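Visit report: Aigner Tower, Wumilside

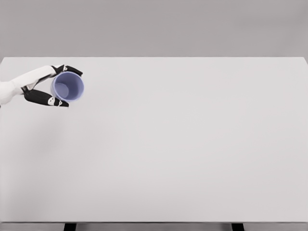 Computer rendering: a robot hand holding a light purple cup above a white tabletop.

Members of the Emero Buildings Forum visited the Aigner Tower in May, at the invitation of the developer, Jinau. The tower is now at level 31 of a planned 48 and will house offices on the lower floors, with 104 flats above them. The party was received at the site office at 9.30am and given a safety briefing before entering the works.

The tour began in the basement, where the foundations were explained with the help of drawings. The ground on the Wumilside bank is soft to a considerable depth, and the building stands on 95 piles tied together by a single concrete raft. Members asked about settlement. The site team replied that readings are taken each month and that movement so far is within the limits set by the engineers.

The party then went up by hoist to level 22, where the glazing has been completed on the river side. Each panel spans a full storey and is lifted into place from inside the building, so work can continue in moderate wind. The north face is still open above level 19 – delivery of the corner panels was delayed over the winter – and the contractor expects to close the gap by the end of the summer.

Considerable time was given to the question of cost. The current budget stands at £348 million, an increase on the sum first announced. Jinau attributed the rise to the price of steel and to a redesign of the stair cores, which added a second protected stair throughout. Several members felt that the redesign should have been settled before work started on site, and this view was put to the developer.

The building will be served by eight lifts, two of which are to be reserved for residents. The public garden shown on the roof in the original scheme has been moved to level 12. Members regretted the loss of the higher view but noted that the new position is better sheltered and easier to reach from the street.

The visit closed at 12.45pm. The Forum thanks Jinau and the site staff for their time. A further visit will be arranged once the frame has reached its full height, and members wishing to attend should give their names to the Forum office.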